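Weltmont clothing swap moves to the porch, with 565 pieces already pledged

Tuesday, May 19, 2020

WELTMONT - The spring clothing swap that usually fills the Lougher Street hall from wall to wall will go ahead after all, though it is going to look a good deal different from the one people are used to. With the hall closed, neighbors on 17 blocks have agreed to trade from their own front porches, and if you have spent the last couple of months at home looking into an overstuffed closet (and who hasn't?), you may be glad to hear there is still time to join in.

Families have pledged 565 pieces so far. That is more than the hall has ever taken in for a spring swap, and the list is still growing, mostly with coats, sweaters and bedding, plus a truly remarkable supply of children's rain boots. It seems a great many of us had the same idea when the weather turned and there was nowhere much to go.

The way it works is simple enough once you have read it through. Anyone with something to give away writes a short listing and drops it in the box outside the Bunix laundry, or phones it in to the laundry during opening hours. The listings are typed up each evening and taped inside the front window, where they can be read from the sidewalk. If you see something you like, you call the number beside it and agree on a time, and the bag is left on the porch for you. No money changes hands, and you don't have to give something to take something.

Everything should be washed before it goes out, please, and left in a closed bag for two days before pickup. Zippers and snaps ought to work. Small stains are fine as long as the listing says so, and things that need mending are welcome too, since there are plenty of people in town with a sewing machine and time on their hands just now. Sizes are a great help, and so is a word about the lining, as last year there was some disappointment over coats that sounded a lot warmer than they were.

Cimeck Hardware has offered paper bags and string at no charge while they last, and will keep a stack by the side door so that no one needs to come inside. The porch swap runs through the second week of June, and whatever is left over will be stored until the hall opens again. 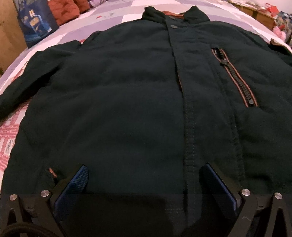

Dark jacket with a collar and an orange lining.
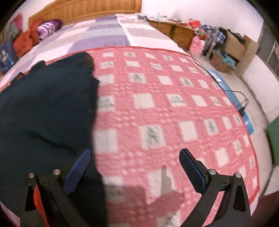
Chae-won Na wrote to us after the first notice went up to say that she had already found a winter coat for her son two streets over, and that she hopes the porches will stay part of the swap even when the hall is back. "I liked walking over there in the evening," she wrote, "and I had a nice long talk with the family from the far end of the yard. My only wish is that the window list had bigger print."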